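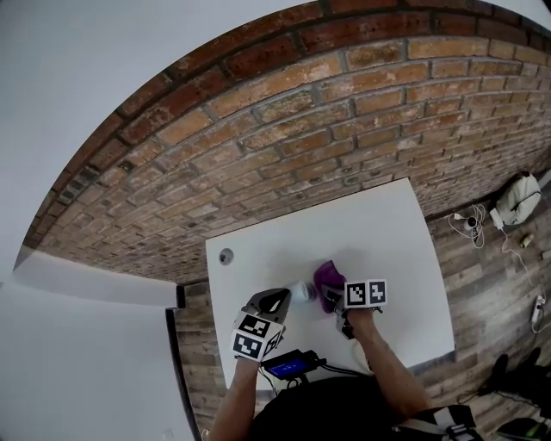 White table, brick wall side. October.

Search the notebook Search Go

Thursday, morning

Carried on with the Mulligan boots. These are the brown derby boots that came back for new welts and soles, and I had put them off because the old insoles looked bad when I pulled the sock linings out last week. They are bad. The left has a crack running across the ball of the foot, and the holdfast has torn through along the inside waist where somebody at a previous repair went through it with the awl at too steep an angle. The right could be saved. I am replacing both anyway so that the feet sit the same.

Cut new insoles from the Dallilow shoulder. I had two pieces left from that order and used the firmer one. It took the water slowly. After an hour in the tray the middle was still pale when I nicked the corner, so I put it back in, wrapped it in a plastic bag and left it until after lunch. Next time start this the evening before.

Tacked to the lasts and bound with strips of inner tube. Leave overnight. The lasts are the Miltora ones with the long toe, and they are close to the originals but not exact. The heel seat is slightly narrower than the boot's. I glued a thin leather skirt around the back of each last and skived it to nothing by the arch, then checked it by pulling the upper over dry. No slack at the counter, no strain at the throat line. Good enough to go on with.

Thread

Made up new threads for the welting. I have been unhappy with the wax since the weather turned. The summer batch is now too hard, and it flakes off when the thread bends around the hand leather. Melted it down again with more tallow, a little at a time, testing by dropping some in cold water and pulling it. When it stretched and went gold I stopped. It still cracked on the first thread, so back on the heat and a bit more. The second go was fine. Marked the lid "cold weather" so it doesn't get mixed up with the other tin.

Noémie asked how long I taper the ends now. Longer than I used to. A short taper makes a lump right behind the bristle and then you have to open the hole to get it through, and the hole never closes properly on wet leather. I scrape the strands out one by one on the thigh with the back of the knife and stagger them. It adds a few minutes to each thread and I get it back in the welting.

After lunch

Insole leather was ready when I unwrapped it. Even color all the way through on the cut edge. Re-tacked the left one because it had crept toward the toe.

While that sat, worked on the sample shoe for Zenel, the plain toe with the tight stitched welt. They want the outsole stitched at 8 to the inch. That is not hard on its own, but the welt leather they sent is soft and the holes want to run into each other on the outside of the toe. Things I tried:

- Finer awl, same thread. Holes better, but the thread dragged wax off and the stitch came up dry looking.
- Finer awl, thread with a strand taken out. Better. The stitch sits a little low in the channel and I think it will come up when the fudge wheel goes over it.
- Burnishing the top of the welt with a warm iron before marking. This helped more than anything. The marks stay crisp and the awl doesn't wander.

Going with the last two together. Keep the test strip, it is pinned to the order sheet.

Edge finishing on the same shoe: rasp, glass, then paper, finishing with 300. I used to go finer before the ink and I am not sure it did anything except polish the leather shut so that the ink sat on top. The edge I stopped at 300 took the dye deeper and the iron brought the shine up the same. Will check again in daylight, since the lamp over the bench flatters everything.

Noémie Sandhu's heel question

She had a stack of lifts come apart on a practice heel and brought me the pieces. The paste was still gray and soft in the middle, so it hadn't dried before the next lift went on. The lifts were also flat. I hollow mine a little in the center with the knife so the rim closes first, and hammer from the middle outward. She cut a new set and hollowed them. We pegged the first lift and left it at that. She will add the others tomorrow, and she should check the balance on a flat surface after every lift and not at the end, as I did for years.

To do

- Channel and feather the Mulligan insoles once dry. Inside waist first, while I'm fresh.
- Ask Dallilow whether the next shoulder can come from the same tannery lot. The last one had growth marks right where I wanted to cut.
- Sharpen the curved awl, or replace it. The tip has a flat on it.
- Order shank leather. I used the last decent offcut for the Zenel pair.
- Find the other lasting pincers. The ones on the hook have a loose rivet.

Late note: went back to look at the right Mulligan upper before closing up. There is a small tear in the lining under the counter that I missed. It needs a patch before lasting or it will open up as soon as I pull. Thin calf, skived all round, pasted and hammered smooth, no stitching. Do this before touching the insoles tomorrow so it has time to dry.

We use cookies to remember your settings and to see which pages are read. Accept Decline Cookie settings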